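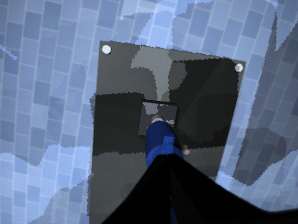 Warkano simulated demonstrations
Progress report to the Virkent fund, period ending September

Where we are

The grant asked for a set of simulated demonstrations of peg and socket work, good enough that a policy trained on them could be tried on the bench arm at Willetti. At the end of this period we have 753 recorded episodes. Of those, 400 have been checked by a person from start to finish and accepted. The rest are either waiting for review or have been rejected and kept for reference.

The first number is the one that appears on the project dashboard. We would ask the fund to ignore it. An episode costs almost nothing to record, and a total that climbs every week tells you the computers are switched on. The 400 is closer to the truth, and even that needs some care.

What was collected

All episodes are from the simulator. The operator drives the gripper with a hand controller while watching the wrist view, and the episode stops when the operator calls it. Plate position and the colour of the floor tiles are changed between episodes. Lighting was fixed until the middle of the period and has been varied since then.

We had planned to change the shape of the plate as well. That hasn't been done. Every accepted episode uses the same plate, and a model trained on this set could well learn that plate and very little else. The original proposal described the set as "diverse". We would not use that word for it yet.

Problems found in review

The automatic success check was too generous. It looked at the distance between the cylinder and the middle of the recess and passed anything under a set limit, including episodes where the cylinder was leaning and had not seated. Reviewers found 84 episodes marked as successes that should not have been. All have been relabelled. The check now looks at angle as well, and we still have a person watch each episode, as we don't trust the new check much more than the old one.

The wrist view is a second worry. As the gripper closes in, it hides part of the cylinder and a good share of the plate, often at the moment the contact matters most. Operators cope by remembering where things were. A model that sees only the current picture has no such memory, and we may be asking it to copy decisions it has no information for. Adding a fixed side view is cheap in the simulator and less cheap on the bench, where there's a post in the way.

Third, operators differ more than we expected. Some come straight down and some hover and correct. We have not worked out whether mixing the styles helps or hurts. The literature can be quoted either way and we would sooner test it on our own data.

First training run

We trained one model on the accepted episodes and ran it in the simulator. It did well on plate positions near the centre of the range and badly near the edges. We are not reporting a success rate, as the test positions were drawn too close to the training ones and the figure would flatter us. A proper held-out set is being recorded now. Nothing has been run on the real arm.

Spending

Operator hours are over plan because of the extra review. Computing is under. Venter has agreed to extend the controller loan at no charge, which covers most of the gap. No additional money is requested at this stage.

Next period

We will add 5 new plate shapes before recording anything more on the present one.
The side view will be added to all new episodes.
Held-out testing comes before any further training.
Bench trials at Willetti stay on the schedule, but we rate the date as doubtful. If the held-out results are poor, we would recommend delaying the trials – and would rather the fund heard that from us now than in the final report.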